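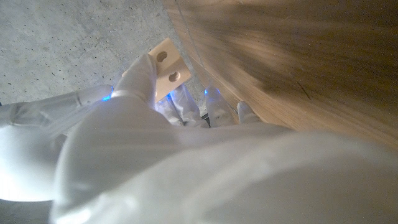

Mi cuello y yo, una relación complicada

Llevaba desde septiembre con el cuello como una piedra. Trabajo sentada, duermo fatal y encima aprieto los dientes (lo sé, lo sé, lo tengo todo). Probé con el saquito de semillas, con los estiramientos de internet y con la almohada cara, y nada. Así que al final pedí hora en Nemach, un centro de masaje pequeñito que me queda de camino a casa, ¡y qué tarde he tardado en descubrirlo!

Me hicieron una sesión de drenaje suave en cara, nuca y hombros. Yo iba esperando crujidos y dolor, que es lo que me habían dado siempre – y casi me duermo en la camilla. Cero aceites pegajosos, luz bajita y una manta por encima. Salí flotando y con un hambre tremenda.

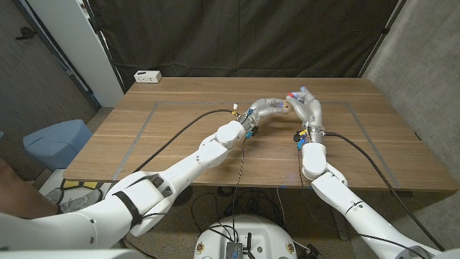 Lo que hago ahora en casa

Me mandaron deberes. Por la noche, antes de lavarme los dientes, me pongo un poco de crema Hao y bajo con los dedos planos desde detrás de la oreja hasta la clavícula, muy despacio, 2 veces por cada lado. Después suelto la mandíbula, respiro y a la cama. Si un día no me apetece, no lo hago y ya está, que bastantes obligaciones tengo.

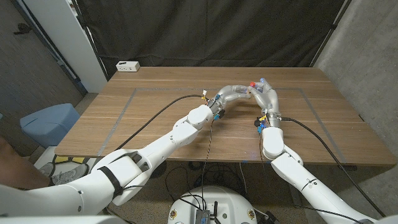
Lo que más me cuesta son las manos, que se me quedan tiesas de tanto teclado. El ejercicio que me va mejor es facilísimo: apoyas los codos, doblas los dedos y acercas una mano a la otra hasta que se tocan las puntas, igual que esas dos manos plateadas sobre la mesa de madera. Aprietas un poquito, sueltas, y otra vez. Yo lo hago mientras sube el café – y noto las muñecas mucho más ligeras.

He pedido otra cita para el mes que viene y esta vez quiero probar el masaje de pies. Ya os contaré qué tal.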